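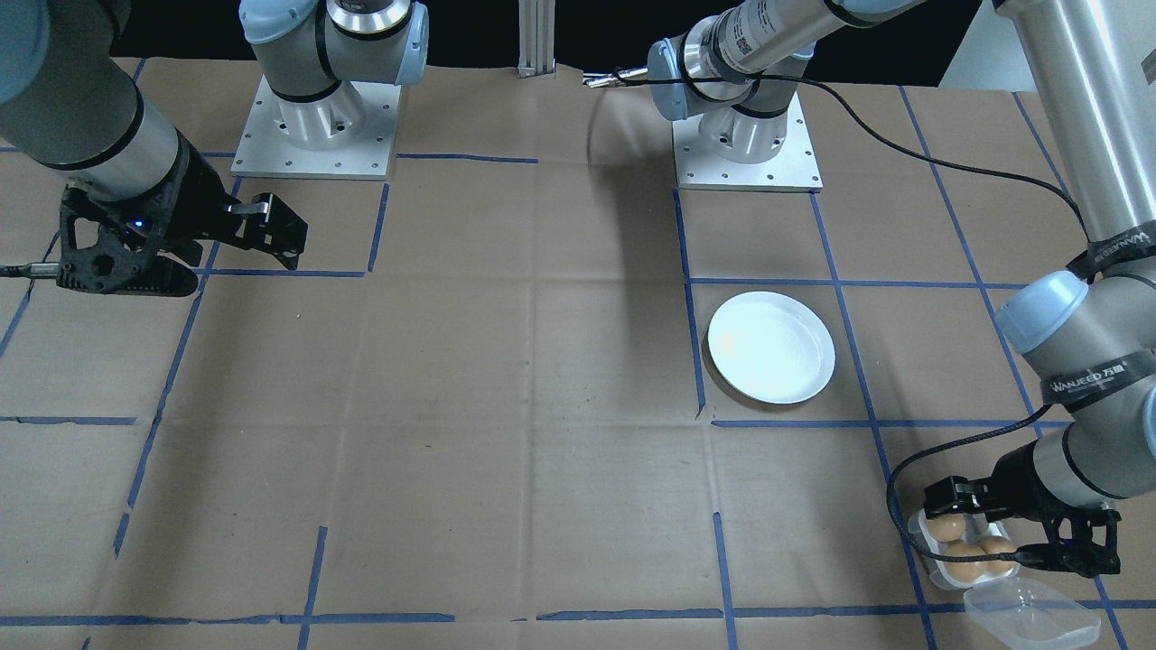
Break-ins on Wattimena Road — anyone know if they got the guy?

curbside_kel
Heard from a neighbor that someone walked into the Trarnutstead station Tuesday and gave himself up over the pharmacy break-in. Is it the same guy from the Zollau Hardware one? Paper has nothing. Scanner was quiet all night.

mopboots
Same guy is what I heard. Came in with his sister, around suppertime. No lawyer.

rt9_dispatch_fan
Not confirmed. What the desk told my coworker is a man is "assisting." Assisting is not charged. Be careful putting it on him before theres a name.

curbside_kel
Fair. Not naming anybody. Just want to know if I can stop sleeping with the hall light on.

mopboots
He turned himself in. Innocent people don't turn themselves in.

rt9_dispatch_fan
Sure they do, all the time, when their picture is going around town on every phone. I'd walk in too.

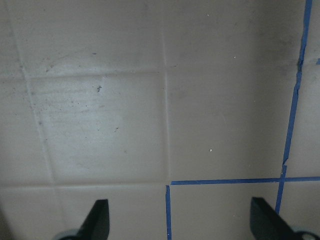

Anyway the pharmacy one and the hardware one don't even look alike to me. Pharmacy was the back door, pried. Hardware store was the front window at 3 in the morning with the alarm going. One's careful, one isn't.

plumline
Owner at the hardware store says $3,526 gone, mostly cordless tools plus the drawer. Insurance deductible is 2,000 so do the math. She's not getting much back. There's a jar at the register if anybody's going by.

curbside_kel
Will do. Going Saturday for furnace filters anyway.

harrowgate14
Can we talk about response time. I called in the window, I live across the street. 14 minutes. The station is what, a mile and a half?

rt9_dispatch_fan
Two cars on overnight for the whole township. One was out at the rollover past the quarry. 14 is not bad for that.

harrowgate14
Its bad if you're the one standing in the kitchen with a flashlight listening to glass.

mopboots
Agree with harrow. We pay for more than two cars.

plumline
We don't though. The levy failed in July. By 215 votes. I knocked doors for it, lots of people on this board told me no thanks.

mopboots
I voted no and I'd vote no again, they wanted half of it for the new lot and the sign

plumline
It was not half. Read the thing.

harrowgate14
Not the point. Somebody should of called me back after, never did. I have video from my doorbell, you can see which way he ran. Sent it through that Plitudent app the department uses and it just says "recieved."

rt9_dispatch_fan
App uploads go in a queue. Call the desk, ask for whoever has the hardware case, get the case number and write it down. Then bring the clip in on a stick. Don't post it here please.

harrowgate14
Ok. Going over on my lunch.

curbside_kel
Kind of pulling this together for people just coming in, mods can pin or not
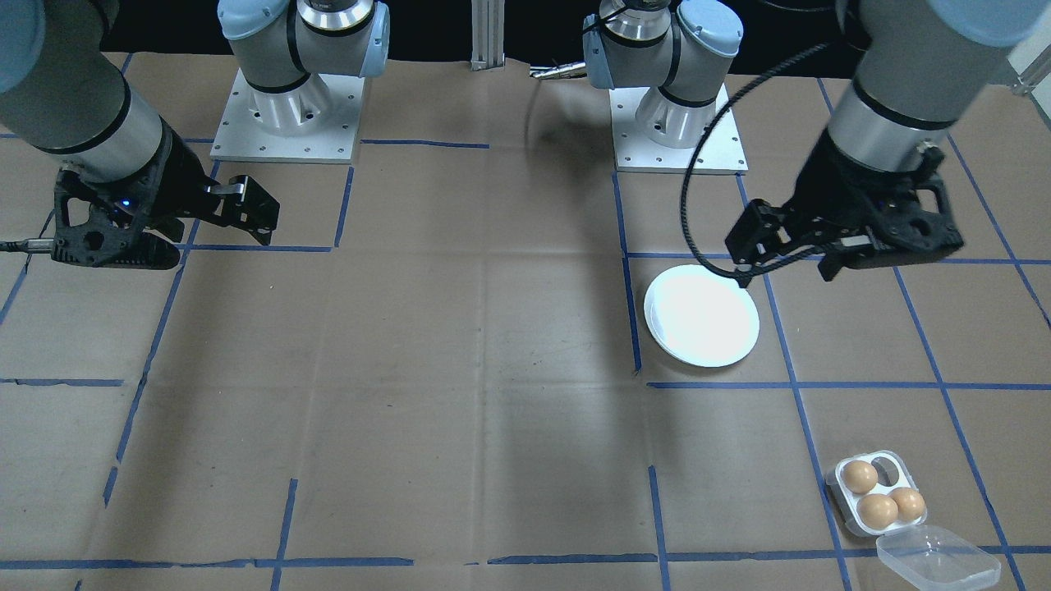
WHAT WE KNOW SO FAR

— man came in to the station Tuesday, no name out, no charges that anyone's seen
— pharmacy: back door, no word on what was taken
— hardware: front window, tools and cash
— nobody hurt at either one
— if you have video, call the desk, don't count on the app

mopboots
You left out that its the same guy

curbside_kel
Left it out on purpose

harrowgate14
Back from the station. They took the clip, gave me a case number. Wouldn't say if the two are connected. Officer was nice about it. Told me he'd call by end of week so we'll see

plumline
Good. Post if he does.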